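Butbridge Technical College – Student Project Boards
Robotics Practicum / Laundry Sorting Project / Thread 3310: Episode length and the start position for garments

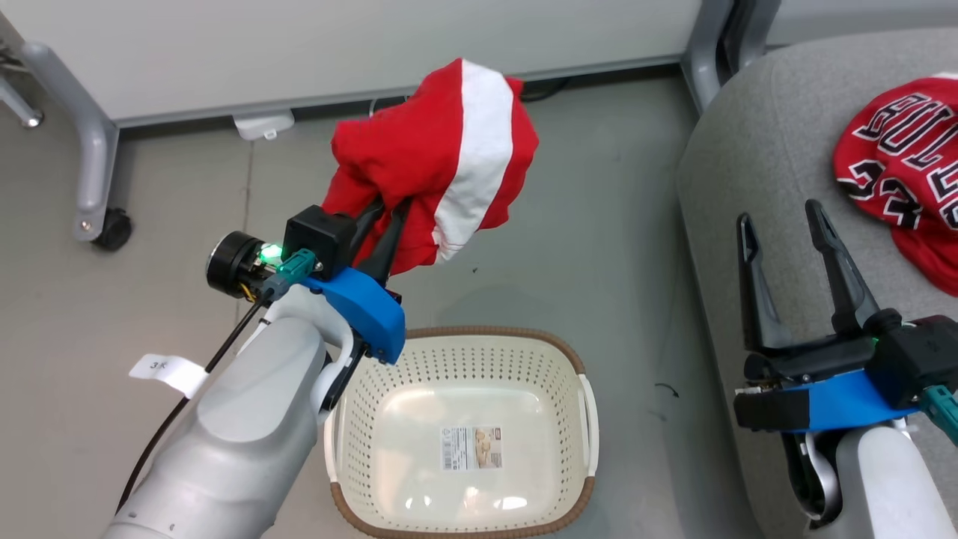 Left arm holding the red garment with the white stripe over the basket; red jersey on the chair.

Posted by wlloyd (project supervisor)

Members of the Laundry Sorting Project are asked to read this post before the October review and to reply with any objection they wish to have recorded.

The task remains as agreed at the start of term. Garments begin on the seat of the gray chair. The robot picks them up singly and places each one in the basket on the floor. The operator guides both arms through the task, and the recording ends when the last garment has been released and both grippers are clear of the rim.

Two matters need a decision. The first is the time limit. The project plan allows up to 60 seconds for each episode, and several teams have asked for more. The second is the start position. Teams have been laying garments on the chair in different ways, some flat and some in a heap, and the recordings cannot be compared fairly while this continues.

My proposal is to keep the limit as it stands and to require that every garment be dropped onto the seat from standing height, without smoothing. Replies are requested by noon on the day before the review.

Wyn Lloyd

----

Posted by jillex_team

Team Jillex supports the dropped start. We have practiced with it and find that the operators learn to look for a raised fold and close on that. With flat garments the fingers tend to slide along the cloth, and most of our lost time came from second and third attempts at the same sleeve.

We do not support the present time limit. A new operator needs several sessions before a two-garment episode can be finished within it. The limit rewards the teams whose members have the most hours on the arms, and those hours were not shared out evenly in September.

----

Posted by oprea_team

Team Oprea takes the opposite view on both points.

On the start position, a dropped garment is different every time by design. If the aim of the practicum is to teach students how a policy is trained and tested, the first set of recordings should be as regular as possible. We would prefer flat for the first half of the term and dropped for the second.

On the time limit, we see no unfairness. The booking sheet was open to all teams, and early morning slots went unused for most of September. Long episodes also contain a good deal of waiting, and that waiting is then learned.

----

Posted by w_sobczak (lab technician)

A few practical points from the lab side.

Please look at how the garment is held in the photograph at the top of the thread. The cloth is bunched into one mass at the fingers and is over the basket. A hold of this kind is acceptable under either start rule. Teams have been marking such grasps as faults in their logs with the comment "not neat." Neatness is not part of the task. A garment is scored as placed when it is fully inside the rim with no part hanging over the side.

Second, the other arm. Some operators leave it wherever it happened to stop. Please keep it up and open on its own side until it is needed, and do not rest the fingers on the chair. The upholstery has been marked once already.

Third, cables. The thin cable along the left arm must have enough slack for a full reach to the chair. Check this by hand before the first episode of each session. I have replaced one connector this term and would like to leave it at that.

Waldemar Sobczak

----

Posted by jillex_team

Thank you. May we ask whether the printed label in the bottom of the basket should be removed? One of our members is concerned that a model could come to depend on it.

----

Posted by w_sobczak (lab technician)

Leave it in place. It has been there for all recordings so far, and removing it now would divide the data into two sets for no good purpose. If a team wishes to study the effect of the label, this would make a reasonable final report topic, and a second basket can be requested from the store in Room 2043.

----

Posted by oprea_team

We would object to a second basket in the shared set. It should be logged separately if it is used at all.

We also ask that the garments be fixed. The red jersey with "BULLS" and 23 on it has large printed lettering, and the striped one looks quite different. Adding further shirts at this stage, as Team Jostar has suggested in the lab, will make the results harder to read.

----

Posted by jostar_team

The suggestion was made for the test stage only. Team Jostar considers that a system which can handle two known garments and no others has not been shown to do very much. We proposed 5 unseen garments, drawn at random on the day, to be scored apart from the main result. This was discussed with both other teams present, and we are surprised to see it described as a change to the recordings.

On the main question, we support the dropped start from now on and have no strong view on the time limit.

----

Posted by oprea_team

The correction is accepted with regard to the test stage. Our objection to the dropped start is maintained, and we ask that it be noted.

----

Posted by wlloyd (project supervisor)

The replies have been read and the following will apply from the next booked session.

Garments are to be dropped onto the seat. The objection from Team Oprea is noted – recordings already made with flat garments will be kept and tagged, and any team may train on them alone and report the difference.

The time limit is unchanged for scored episodes. Practice episodes may run longer and must be marked as practice in the log. Waldemar Sobczak will hold back two afternoon slots for operators with the fewest hours, and Team Jillex will have first choice of these.

The label stays in the basket. The unseen garments proposed by Team Jostar will be placed on the agenda for the review, and teams should come prepared to say how a partial placement would be scored.

Wyn Lloyd

----

Posted by jillex_team

Received. We will take the earlier of the two slots.

Contact the board moderators | © Butbridge Technical College, Student Project Boards | Back to top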